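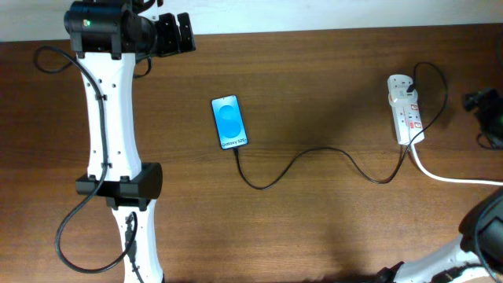

*A phone on its charger at the Wokcombe workshop, between the arms. Photo: Foltelon*

**FOR IMMEDIATE RELEASE**

# Foltelon opens Shemweta, a library of robots plugging things in, with the failures left in

**WOKCOMBE** – Foltelon, a small robotics company that has spent a good part of this year charging telephones, today announced the first public release of Shemweta, a collection of recorded examples meant to teach robot arms how to handle cables, plugs and the devices on the other end of them.

The release covers 24 tasks. Most of them would not trouble a ten-year-old. They include picking up a charging cable by the connector, turning it the right way, putting it into a phone, taking it out again and moving a plug from one outlet to another on a power strip. The company has been working on them since well before its own deadline and, in several cases, for some time after it.

Shemweta holds around 70 hours of recordings, all made at Foltelon's workshop in Wokcombe on arms steered by human operators. Each example pairs the view from the cameras with a record of what the arm's joints were doing at that instant. A learning system trained on the examples tries to work out, from the pictures, what an arm should do next. It is told nothing about electricity, phones or why anyone would want to do this.

"We began with the idea that cables would be a warm-up," a Foltelon spokesperson said. "The plan had us finishing with cables and moving on to folding shirts. We have a very nice drawer of shirts. It has not been opened."

## Why cables

Anyone who has left a charger on a desk overnight knows that it will be a different shape in the morning. For a robot this is a serious complaint. A mug stays put and keeps its outline. A cable bends when it is lifted, drags whatever it's attached to, slides under other cables and points its connector somewhere new each time it is set down. Black cables on a wood desk at least show up well. Black cables lying across a black gripper are another matter, and the collection has plenty of those too.

Earlier recordings made by the company kept the work area tidy. The arms learned quickly, performed well in front of visitors and came to a complete stop the first time someone left a second cable on the table. Shemweta was collected under a revised rule, which is that operators may leave the desk in whatever state a desk normally gets into. Compliance has been excellent.

The company also asked its operators not to coil anything neatly between takes. One operator, described in the project notes as "a lifelong coiler", asked to be moved to the power strip tasks and has been happier there.

## How an example gets made

An operator sits to one side of the table with a pair of hand-held controllers and moves the arms through the task. There is a target time for each task, which operators are encouraged to ignore. A take ends when the job is done, when the operator gives up, or when something falls on the floor.

After every take, the operator marks the result and writes a short note. The notes are included in the release, lightly edited for language. Among the more useful are "grabbed the wrong cable, carried on with confidence" and "got it in, then pulled the phone over taking the hand away". A longer one reads, in full, "Fine until the end. Then not."

Failed and abandoned takes are labelled and kept. Foltelon says they make up a healthy share of the total, "healthy" being the word chosen after some discussion. A learning system that sees only clean successes has no idea what to do when a connector lands a few millimetres to the left of the port, and a few millimetres to the left of the port is where a great many of them land. The recordings show operators backing off, regripping, changing the angle and having another go, sometimes for a good while.

"The recoveries are the best thing in there," the spokesperson said. "Watching them one after the other is also quite a long afternoon, and we'd suggest a sandwich."

## Two kinds of view

The collection includes recordings from a camera looking down over the table and from small cameras mounted at the grippers. The overhead view is good for knowing where things are. The gripper view is good for knowing whether the connector is lined up, and bad for nearly everything else, as a fair amount of what it sees is gripper.

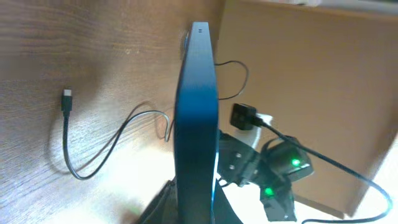 *Close work from the gripper camera, with a USB-C connector lying loose on the desk. Photo: Foltelon*

The company considered cropping the gripper footage to take out the hardware and decided against it. The arm will have the same view when it is working by itself, including the glowing green lights, so it may as well get used to it. Bright patches and shadows stay in for the same reason. No attempt was made to even out the lighting, apart from one week when a blind was put up, and the blind has since come down under circumstances that are recorded in the notes as "blind".

Pindotberg, the test and measurement firm that checked the recordings before release, went through them looking for takes where camera and joint data had drifted apart in time. It found a number of these and Foltelon has removed them. Pindotberg also asked whether it was strictly necessary to keep a take in which the arm holds a plug still for most of the recording. Foltelon replied that the operator had been thinking, and the take remains.

## What it can do so far

The company is keeping its claims modest. An early system trained on Shemweta can pick up a loose charging cable from the desk and insert it into a phone often enough that staff have stopped applauding. It is less good when the phone is standing up. It is a good deal less good at unplugging, where it tends to grip the cable in place of the connector and pull, a habit the company suspects it picked up from the operators.

Power strips remain the hardest part of the set. Plugs need more force than connectors do, the strip likes to come along for the ride, and a heavy adapter in one socket leaves less room for a hand of any kind in the next. Foltelon will publish its results on these tasks once there are more of them that it wishes to publish.

The system has no opinion on whether a phone needs charging. It will plug one in, given the chance, at any hour and at any level of battery.

## Getting the collection

Shemweta is free for teaching and research. Commercial users are asked to get in touch about a licence, which is six pages long and was once much longer. The release includes:

- the recordings, sorted by task, with successful, failed and abandoned takes labelled
- joint and gripper positions for every take
- operator notes, searchable, with a short glossary of terms such as "wobbly", "sticky" and "oh come on"
- a written guide to setting up a similar table, including a list of things not to bother buying

Groups with their own arms are invited to send in recordings of the same tasks. The company would particularly like to receive examples with cables in colours other than black, on desks that are not brown. Contributions should come with honest labels. Foltelon has looked at enough recordings by now to tell when a bad day has been left out.

A second release is planned for December. It will add tasks with longer cables, crowded power strips and phones in cases, which operators have already described as unfair. There is no date for the shirts.

## Visiting the workshop

Journalists and prospective contributors may arrange to see the arms at work in Wokcombe. Sessions last most of a morning. Visitors are welcome to try the controllers, and the great majority of them say beforehand that it looks easy. Takes recorded by visitors go into a separate folder and are not used for training, although one was very nearly let in on merit.

Those who come by car should use the rear entrance, as the front door sticks. The company is aware of what kind of business it is in and has nothing further to say about the door.

## About Foltelon

Foltelon is based in Wokcombe and makes software and training material for small robot arms used on desks and workbenches. Its earlier projects include a sorter for mixed screws, still in service, and a label-peeling arm, which is resting.

## About Pindotberg

Pindotberg checks timing, calibration and labelling in recorded data for industrial and research customers. It took part in Shemweta as an independent reviewer and has asked that this release make clear it had no hand in the glossary.

**Media contact:** Foltelon press desk, Wokcombe. Still photographs, sample recordings and the full set of operator notes are available on request. Please allow two working days for a reply.

**– ENDS –**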